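The layer in the middle

Software for robot hands has settled into a shape that most engineers in the field would recognise. Planning sits at the top and motor control at the bottom, and between them is a body of code that was never designed as a whole. At Clerkotthorpe, a small software firm that writes control stacks for multi-fingered hands, that middle body is the product.

2018-12-22

The firm's package is called Birnix. It takes a grasp request from a planner, turns it into a schedule of joint targets and contact forces, and passes that schedule to whatever motor drivers the customer has installed. It was first released in May as a set of libraries with almost no documentation. The current version has a manual, a simulator bridge and a logging tool, and the logging tool is the part customers ask about most.

The reason lies in how grasping code fails. A wheeled robot that loses its position usually does so gradually, and the error can be plotted against distance. A hand can go from a sound grasp to a dropped object between one planner update and the next. If the log holds only what the planner knew, the failure looks like a step with no cause. If it holds only motor currents, there is a great deal of cause and no way to tell which part mattered.

Birnix runs its inner loop at 1000 cycles a second. Each cycle reads the joint encoders, estimates the torque at each joint, compares both with the active schedule and writes a correction. The planner runs far more slowly and is not trusted to be on time. When it is late, the inner loop carries on with the last valid schedule and begins to reduce the permitted speed. After a set number of missed updates it holds position and raises a fault.

That rule took longer to agree than to write. An early build released the object when the planner went quiet, on the grounds that an open hand can't crush anything. This was acceptable over a foam mat. It was less acceptable with glassware, and the default was changed to a hold with a capped force. Users can still choose release, but they must set it for each object class and the choice is written to the log header.

Contact is where most of the estimation work goes. Not every hand has touch sensors in the fingertips, and those that do tend to lose them first. Birnix therefore treats touch sensing as optional and infers contact from the difference between commanded and measured torque. A fingertip moving freely should need only the torque that gravity and friction account for. Any surplus is treated as a possible contact, and a contact is declared when the surplus lasts for 4 cycles or more.

Friction is the weak term in that sum. It changes with temperature, with wear and with anything worn over the mechanism. A protective cover over the palm and knuckles adds a small elastic load which varies with pose, and a model fitted on the bare hand will report contacts that are not there. The remedy is dull: the hand is moved slowly through its range with nothing in it, the surplus torque is recorded at each pose, and the result is stored as a table. The table must be made again whenever the cover is changed. Birnix refuses to start if the table carries a different cover number from the one in the configuration file, a check that has annoyed several users and is staying in. 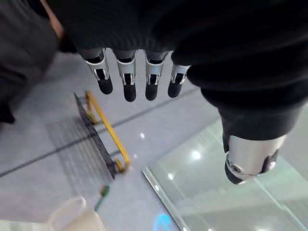 Does a grasp planner need a full three-dimensional model of every object before the hand can close on it?

A partial model is enough in most cases. The planner needs a reasonable estimate of the surface where the fingers and thumb will land, a rough idea of the object's extent so that the approach is clear, and a limit on force. The far side can be left unknown if the controller is allowed to stop each finger on contact and adjust the others to suit.

That permission is the main difference between Birnix and the older position-based scheme it replaced. Under the older scheme the planner gave a closed hand shape and the controller drove every joint towards it. Small errors in the object's position then became large differences in force, with the finger that arrived first doing most of the pushing. In the present version each digit has its own state: approaching, touching, loading or holding. The thumb is handled separately, as it opposes the rest and has the most influence on whether the object turns.

A grasp moves from touching to loading only when the thumb and at least 2 fingers report contact. Until then the force limit stays low enough that a light object should not be pushed far. The figure is a compromise. Asking for more fingers rejects perfectly good grasps on narrow objects, and asking for fewer lets the hand start squeezing something it has only found the corner of.

Perception comes from outside the package. Birnix accepts a surface patch with an uncertainty value attached, and makes no attempt to check how the patch was produced. Most users supply it from a depth camera, and most run into the same two difficulties. Transparent material returns depth readings from whatever lies behind it, or none at all. Polished surfaces return the reflection of a ceiling light as a hole. The sensible response is to raise the uncertainty value over such regions and let the controller approach slowly, but many camera pipelines fill holes by smoothing and pass on the result as if it had been measured. A filled hole looks very tidy and is frequently wrong by more than the thickness of a fingertip.

The interface document now asks for unfilled data. A companion tool, Brarkov, reads the patch before it reaches the planner and flags regions whose noise is suspiciously low. It was written in a fortnight as a stopgap and has since acquired a maintainer, a test suite and a version number.

Timing is the other recurring complaint. A camera image is already old when it arrives, and older still once it has been processed. When the camera is fixed to the wrist, the error grows with wrist speed, since the patch is placed using a pose that no longer holds. Birnix keeps a short history of wrist poses and looks up the one that matches the image's timestamp. This works only if the camera and the arm share a clock. Where they don't, the user has to measure the offset, and the supplied script does so by moving the wrist back and forth and aligning the two motion traces. On the firm's own test arm the offset came out at about 11 milliseconds, enough to matter during a fast approach and negligible during a slow one.

Sorensen, a contract test house that has been running the package since the first release, takes a stricter line. Its test procedure stops the wrist entirely before the final image is taken. This costs time on every grasp and removes a whole class of fault from the report. Clerkotthorpe's engineers regard the pause as unnecessary with a properly measured offset. The test house's reply is that offsets are measured properly on the day of installation and seldom afterwards. Both settings are supported, and the pause is switched on by default.

The next release is meant to deal with replanning during a hold. At present the schedule for a held object is fixed, and if the object slips the controller may raise the force up to its cap but may not move a finger to a better place. Moving one means taking it off the object while the others carry the load, and the proof that they can carry it depends on the same friction estimate that already causes trouble. A trial branch permits it for one finger at a time, never the thumb, and only when the remaining contacts have been steady for a full second. The branch passes in simulation. On hardware it still declines to move in most of the cases where moving would help, and the work for now is on finding out which of its conditions is doing the declining.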